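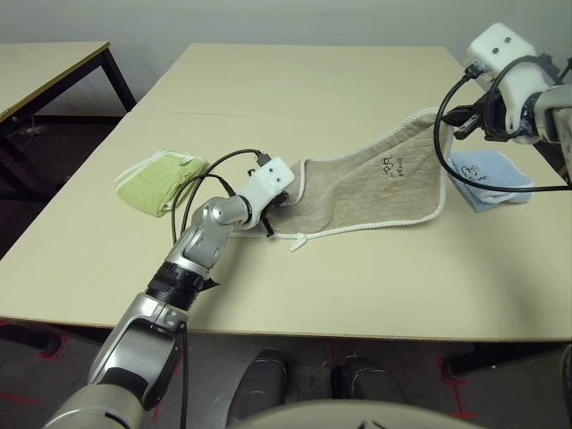

Evaluation of the Flaltero Two-Arm Kit for Towel Folding
Project report, robotics elective
11 January 2022

1. Purpose

The department asked for a review of the Flaltero kit before renewing its lease. The kit has two arms, a gripper for each, and the Anden control software. We tested it on one task: spreading a small towel on a table and folding it.

2. Method

Each trial began with a towel dropped on the table. The arms had to grasp two corners, pull the cloth taut, lay it down and fold it. A trial was stopped after 80 seconds. Training used 1081 episodes recorded in December by hand guidance. Testing used 30 trials per towel.

3. Grippers

The fingers are black with a textured pad on each inner face. A wrist camera looks out past the fingertips.

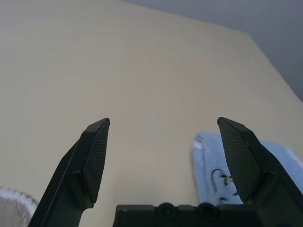 Pad texture matters more than closing force for this task. At the default force the pads held a single layer of terry cloth by the corner. Raising the force did not reduce slips, and it made release slower. Piped edges were easier to grasp than plain hems.

4. Software

Anden logs joint positions and camera data to one file per episode. Export failed on file 1457 and had to be restarted by hand. The manual does not cover this error.

5. Recommendation

Renew the lease for one term. Replacement pads should be ordered with it, as the kit includes no spares. The Trotum gripper was not available for comparison.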